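An afternoon at the Wotby kitchen cell

I went to see the kitchen cell at Wotby in December 2025, on a visit set up through our maintenance group at Belmonte. Most of us look after packaging lines and a couple of palletizers. We had asked to see how somebody else keeps a small two-arm cell running, and Wotby agreed to give us an afternoon with the people who do the work.

Our host was Noémie Leclerc, who is in charge of the cell. Edgardo Lumanlan handles the mechanical side and Eleri Voyle looks after the software and the cameras. There were six of us visiting, which is about as many as can stand near the counter without getting in each other's way. We signed in, left our bags in the hall and got a short safety talk. The main points were to stay behind the line on the floor when the arms were powered and to learn where the stop buttons were before asking any questions.

The layout

The cell is built like a piece of a home kitchen. It has a gray speckled stone counter and a pale curtain behind it. Two arms reach over the counter, each with a black two-finger gripper and a small camera near the wrist. Another camera is fixed and looks at the whole work area. The arms handle ordinary cookware: pots, lids, small electric cookers, some food.

Noémie said the curtain was the cheapest part of the cell and one of the more useful. Before it went up, the cameras picked up people walking past in the corridor, and the lighting in the recordings changed every time a door opened. They tried a painted board first, but it was heavy and had to come out whenever someone needed to get behind the counter. The curtain slides.

The stone counter has been more trouble. It is polished, so it throws back light, and the speckle makes it hard to see small crumbs. Eleri has settled on one lighting setting and taped over the dimmer so it stays there. The counter gets wiped at the start of each shift and again after any food has been out.

Lids and pots

Edgardo started with lid handling, which causes most of his repair work. A glass lid is smooth, fairly heavy for its size, and has only the knob to hold on to. The fingers close on the knob from both sides. If they close a little too high, the lid tilts. If they close too low, the tips press on the glass, and he does not want that either.

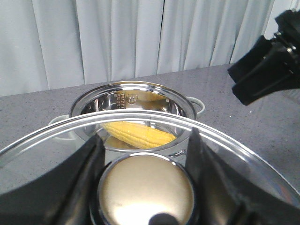
The grip force is set per item and kept in a table that Eleri maintains. Edgardo can change a value at the cell, but he has to write the old one and the new one in the logbook with his initials. He showed us a few pages. Most entries were one line long. One from April just said "lid knob loose, tightened, not the gripper." He had spent most of a morning on that one before he checked the knob, and now a quick turn of every knob is part of the morning round.

Finger pads wear faster than anything else. He changes them as a pair, even when only one looks bad, and then runs the closing check again. At the time of our visit the current pair had done 292 cycles. He changes them well before they fail, and he keeps the old ones in a jar so he can compare the wear. We passed the jar around. On most of the pads the wear was on one side, near the tip, and he put that down to the angle the arm comes in at.

Dzifa Frimpong from our group asked if he had tried softer pads. He had. They gripped better for the first few days and then picked up grease and started to slip. The pads he uses now come from Vindus and are a bit harder than he would like, but they clean up with dish soap and warm water.

The wrist check

After a pad change or a bump, the arm is sent to a set position over the counter with its fingers open. Eleri looks at the wrist camera picture and compares it with a saved one. She wants both fingertips to show up where they did before. If one has moved, either the finger is not seated or the camera bracket has shifted, and she can usually tell which from whether both fingers have moved together.
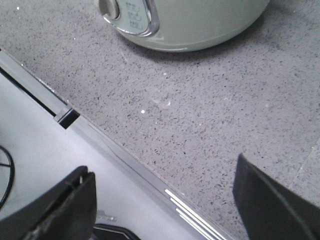

Wrist camera view over the counter, with the gripper fingers spread.

The bracket screws used to work loose. Edgardo switched to a thread locker and marked each screw head with a line of paint pen, so a turned screw shows at a glance. He has done the same on the finger mounts. Arnel Agbayani, who runs our palletizer cell, took down the name of the pen. We have been using nail polish, which chips.

Cables were the next subject. The wrist camera cable is the part most likely to stop the cell for a whole day. It bends every time the wrist turns, and the break is usually inside the jacket where it can't be seen. Edgardo leaves a loose loop at the wrist and ties the cable down on both sides of it with soft straps. Hard plastic ties cut into the jacket, he told us, and he had a short piece of ruined cable to prove it. He keeps two spare cables already made up, with the connectors on and tested.

A cable swap takes him 12 minutes less than it did before he made the spares up in advance. Well, that is my reading of his log; he only said it was quicker.

Resetting the counter

We spent a while on how the cell is reset between runs. Everything comes off the counter, the surface is wiped, and the items for the next run go back on. Where they go depends on the run sheet. For some runs the position is fixed, and for others it is moved on purpose so the arms do not always reach to the same place.

There are 112 run sheets in the binder. Each is a single page with a drawing of the counter seen from the top and a list of what goes on it. Noémie prefers paper for this. A tablet was tried, but people had wet hands half the time and the screen kept turning itself off. The sheets are in plastic sleeves and can be wiped.

For the electric cookers the sheet also says which way the front panel should face and where the dial should be. The cord is checked by hand before power goes on, and any cooker with a damaged cord is taken out of the cell altogether. Edgardo does not repair appliance cords. He was quite firm on that.

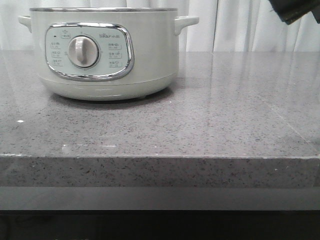 The morning round

Eleri let us copy down the list they use at the start of the day. It is taped to the end of the counter:

Test both stop buttons, one at a time.
Wipe the counter, then the camera lenses with a clean dry cloth.
Look at the paint marks on the bracket and finger screws.
Check the finger pads for grease and wear.
Turn each lid knob by hand.
Send both arms to the check position and compare the pictures.
Open and close each gripper with nothing in it and listen.
Write the cycle count in the log.

The "listen" item got some questions. Edgardo said a dry gripper makes a faint scraping sound a day or two before it shows up any other way. He greases the slides lightly and wipes off nearly all of it, given that the fingers work close to food items. The grease is a food-grade one from Cladivov.

The whole round takes one person less time than it took us to talk about it. If something on the list is wrong, the cell stays off until it is fixed, and Noémie has backed them up on that even when the schedule was tight.

Questions from the group

Arnel asked how they keep the two arms from hitting each other. There is a zone in the middle of the counter where only one arm may work fast. When both are in it, they slow down. They have still had two light bumps, both after someone had moved an arm by hand and not sent it back to its start position. Sending the arms home is now the last line on every run sheet.

Dzifa wanted to know what they would change if they built it over. Edgardo would like more room behind the counter, as he has to reach the rear cable tray on his knees. Eleri would pick a matte counter. Noémie would have bought a second set of grippers at the start and swapped whole units, with repairs done at the bench.

I asked about spare parts. They hold pads, cables, one camera and one complete finger set on a shelf next to the cell, and almost 99 small screws in a divided box, sorted by length. Larger parts are ordered when needed. The longest wait they have had was for a wrist flange.

What we are taking back

Arnel has already ordered paint pens. We are going to try the saved-picture check on our own vision station, where we now judge by eye and argue about it. I would like to make up spare cables ahead of time as well, though that depends on the budget.

Wotby has offered to send Edgardo and Eleri to see our line in return. Anyone at Belmonte who wants to be there for that should tell Dzifa, who has the sign-up sheet.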